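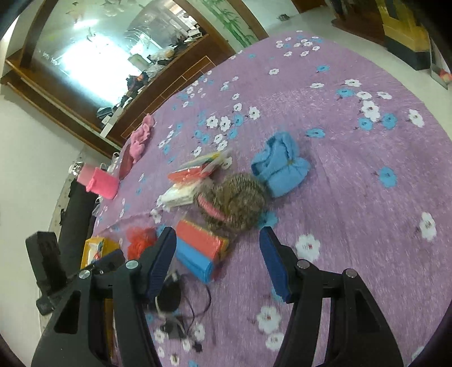 White and sky-blue blossoms on a lavender-purple bed sheet.

The pattern comes back to bed

Plain white bedding had a long run. Hotels used it, then the shops sold the hotel look to everyone else, and a flowered sheet became something you found at the back of your gran's airing cupboard. In Garkeck, the market stalls have been selling the old patterns again since October.

Prices are part of it. A printed double sheet on the Saturday market costs £9 second-hand, against £34 for a new plain one in the shop across the square. Many of the older sheets are a mix of cotton and polyester, which dries quickly and hardly needs ironing. It can feel warm in summer, and anyone who sleeps hot should look for pure cotton.

Check the size before paying. Mattresses have become deeper, and a fitted sheet made in the 1980s may not reach under the corners. Flat sheets are the safer buy. Hold the middle up to the light, where the wear shows first. A thin sheet can be cut down the centre and the outer edges sewn together, the old "sides to middle" repair, though the seam takes some getting used to.

Strong colours should be washed on their own the first few times, at 30 or 40 degrees. Dry them in the shade if you can. Purples and blues fade faster than most on a sunny line, and a sheet folded over the same way each week will end up with a pale stripe.

As for matching, few of the stallholders bother. Sets were split up years ago and the pillowcases tend to have gone missing. Plain ones in a colour picked out of the print will do, and the stall nearest the bus stop sells them singly from a box under the table.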